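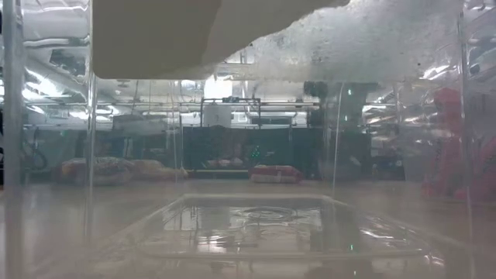 Out-of-Stock Recording in Two Small Grocery Stores

Coursework > Retail Operations > Term Projects > Final Reports

Submitted Dec 22, 2018

1. Purpose

The project compared two ways of recording empty shelf positions in small grocery stores. The first is the paper gap sheet that both stores already used. The second is a scan log kept in Resometti, a stock program the stores had bought for ordering but had not used for gap checks. The question was whether the scan log gives a more complete record at a labor cost a small store could accept.

2. Stores

The Steka store is on a main road and carries mostly packaged food. The Yeoh store is smaller, has a deli counter, and closes earlier. Both receive dry goods from the same wholesaler, Stindidar, but on different delivery days. Only dry goods were included. Chilled items were left out because their gaps are often planned near closing time.

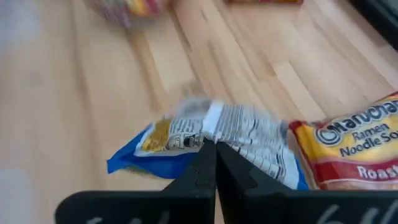

Figure 1. Butcher-block surface, with gripper fingers at the lower edge.

3. Method

A list of 600 products was drawn from the order files of the two stores. A product was kept on the list if it had been ordered in each of the previous three months. Private orders and seasonal goods were removed.

Each store was checked twice a day, once after the morning fill and once in the late afternoon. One check used the paper sheet and the other used the scan log, and the order was switched every week. A position was recorded as a gap if no sellable unit could be reached from the aisle. Units on the top shelf did not count as available unless the top shelf was the normal position for that product.

A problem came up early with double facings. The paper sheet treats two facings of one product as two positions - the scan log treats them as one. We converted the paper records to one line per product before comparing. 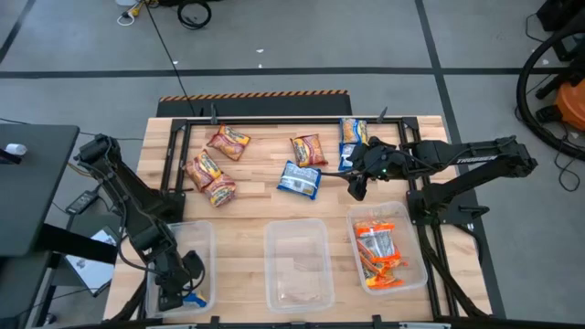
The conversion had to be done by hand, and it removed some duplicate lines that staff had entered on purpose to flag a slow refill. Those flags are not part of the results.

4. Results

After duplicates were removed, the study recorded 169 separate gaps. Of these, 62 were in the noodle, rice and soup sections, which take up a fairly small share of the shelf length in either store. Most gaps in these sections were found at the late afternoon check.

The scan log took longer. A full check in the Steka store needed around 90 minutes with the scanner. Much of the extra time went to shelf labels that would not scan, mainly on the bottom shelves where carts had scuffed them.
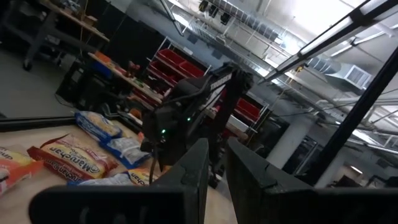 Figure 2. Packages of instant ramen noodles on the tabletop.

5. Discussion

The scan log gave cleaner records, but part of the difference comes from the paper form itself. It has no column for the reason, so a delivery shortage and a missed refill look the same. Adding that column would cost very little.

The two methods were never run at the same hour, so a gap filled between checks appears in only one record. Switching the order each week reduces this effect and does not remove it.

6. Recommendations

Both stores should keep the paper sheet for the morning check and use the scan log in the afternoon for packaged meals only. Damaged labels should be replaced first. A repeat of the afternoon check is planned for February, using the same product list and the revised form.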